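Model Railway Electrics, Evening Course
Session 4 handout: Wiring the baseboard
Tutor: Everett Mbeki
Issued November 26, 2002

Before you start

Session 3 finished with the track pinned and the baseboard turned on its side for access. If yours is still flat on the trestles, turn it before reading on, and put something soft under the edge that carries the weight. You will be working from underneath for all of this session and most of the next.

You should have with you the track plan with the section breaks marked in red, a multimeter, a soldering iron with a clean tip, and your wire in at least four colours. Those who ordered through the college will have Onska wire, which comes on flat card reels. It is the same gauge as the wire I used in the October demonstration.

4.1 The bus

All power to the track comes from two thick wires running the length of the board underneath. These are the bus wires. We use red for the rail nearest the operator and black for the rail furthest away. Where a track turns back on itself, as on the Wiltari plan, the colours follow the rail and not the side of the board. Trace it with a finger from the controller end before you mark it up. Most faults in last year's boards came from people marking the return loop by eye.

Run the bus through holes drilled in the cross-members. Do not staple it to the edge of the frame. Staples go through insulation sooner or later, and a board that is carried to exhibitions gets knocked on exactly that edge. Holes should be about a third of the way up from the bottom of the member and well clear of any screws.

Leave slack at each end. A hand's width is enough. If the board joins another, leave twice that and fit the plug in Session 5.

4.2 Droppers

A dropper is the thin wire that goes from the rail down through the board to the bus. Every piece of rail should have its own. Rail joiners hold the track in line, but they are poor conductors after a year in a shed, and worse once ballast glue has got into them.

To fit a dropper:

Drill a small hole as close to the outside of the rail as you can get without touching the sleepers.

Strip the end of the wire, bend it to a right angle and tin it.

Clean the outer side of the rail with a fibre pencil until it is bright. Tin the clean spot.

Hold the wire against the rail and touch the iron to both. It should flow in a second or two. If it has not, take the iron away, let everything cool and clean the rail again. Leaving the iron in place will melt the sleepers.

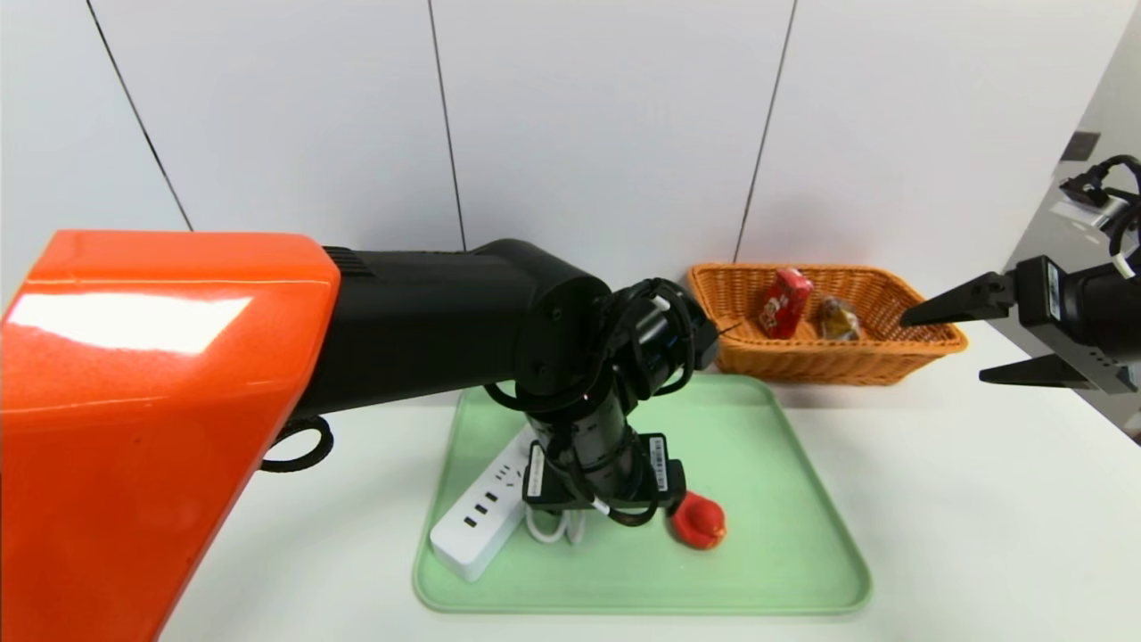

4.3 Joining droppers to the bus

There are two accepted ways. The first is to bare a short length of the bus with a pair of automatic strippers, wrap the dropper around it three times and solder. The second is to use snap-on connectors, which cut through the insulation when squeezed with pliers.

I prefer solder. The snap-on type is quicker and perfectly good if the size matches both wires, but the commonest size sold is too large for dropper wire and the contact will be poor. Mei Dvorak used connectors throughout on the Dhillon layout and had no trouble with them, but she bought the correct size for the job and tested every joint as she made it. If you choose connectors, do the same.

When soldering underneath a board, wear glasses. Solder drips. This is the reason the board is on its side, and you should still keep your face out from directly below the joint.

4.4 Sections and isolating gaps

On a plain direct current layout, two engines on the same length of track will both move when power is applied. To park one while driving the other, the track is divided into sections, each with its own switch.

A section needs a gap in one rail only. By convention this is the rail fed from the red bus. The black rail is left continuous and is called the common return. Using common return roughly halves the number of switch wires, but it does require that each controller has its own separate output winding. Most twin controllers sold in the last ten years do. If yours is older, bring it in and we will check it with the meter before you connect anything.

Gaps can be made with plastic rail joiners as the track is laid, or cut afterwards with a fine saw. If you cut, fill the gap with a sliver of plastic and file it to the shape of the rail. An unfilled gap can close up in warm weather, and the section will then be live all the time.

Live-frog points need gaps in both rails beyond the frog. Refer to the diagram given out in Session 2. If you leave these out you will get a short circuit whenever the points are changed, and the controller will cut out.

4.5 The switch panel

Each section feed goes from the red bus to one side of a switch, and from the other side of the switch to the droppers for that section. On a small plan this is four switches. Larger plans may need more, and you should allow space on the panel for spares.

Mount the switches on a panel that can be taken off with its wires still attached. Thin aluminium sheet or hardboard will do. Draw the track plan on the front and place each switch on the section it controls, so that visiting operators can work the layout without instruction.

Number both ends of every wire. Use the same number on the wire, on the tag strip and in your notebook. Do this as you go. Paper labels wrapped in clear tape are acceptable, and so are the printed sleeves if you have them.

The tag strip goes between the panel and the board. We are using the Allix screw type in this course. Put one wire under each screw where possible and never more than two. Tighten, then pull gently. A wire that comes out under a gentle pull would have come out at an exhibition.

4.6 Point motors

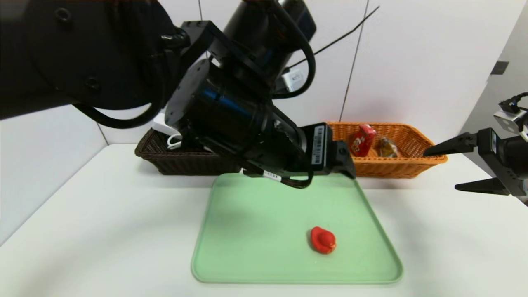
Keep the point motor supply completely separate from the track supply. Solenoid motors take a large current for a very short time, and if they share the bus your engines will stutter each time a point is thrown. Use the 16 volt AC terminals on the back of the controller, or a separate transformer.

A capacitor discharge unit goes between the supply and the point switches. It stores a charge and releases it all at once, which gives a firmer throw and protects the coil if a switch sticks. One unit is enough for a layout of this size. Fit it close to the supply and run thick wire from there to the motors, as thin wire will lose much of the benefit over the length of a board.

Each solenoid motor has three connections: one for each direction and one common. Use two colours you have not used elsewhere for the directions. I use green for straight and yellow for diverging. White is the common on all the course drawings.

4.7 Testing

Test with the controller disconnected first. Set the meter to continuity, or to the lowest resistance range.

Put one probe on the red bus and one on the black. There should be no reading with all section switches closed. If there is a reading, open the switches in turn until it goes. The fault is in the last section opened, and is usually a dropper on the wrong rail or a missing gap.

Then put one probe on the red bus and touch the other to the top of each red-side rail, piece by piece. Every one should give a reading with its switch closed and none with its switch open. Repeat with the black bus.

Mark each piece of rail off on the plan as you test it. A dropper that reads correctly one moment and not the next is a dry joint and should be made again from the beginning, including the cleaning.

Only when all of this is right should you connect the controller and run an engine. Use one you know runs well. Drive it slowly over every section in both directions, through each point both ways, and write down any place where it hesitates.

For next time

Finish the droppers and the bus. The panel may be left until Session 5, but please have the drawing ready and the switches bought. Bring a list of your wire numbers, even if it is not complete.

Anyone with the Wiltari plan should read section 4.1 again before soldering the return loop.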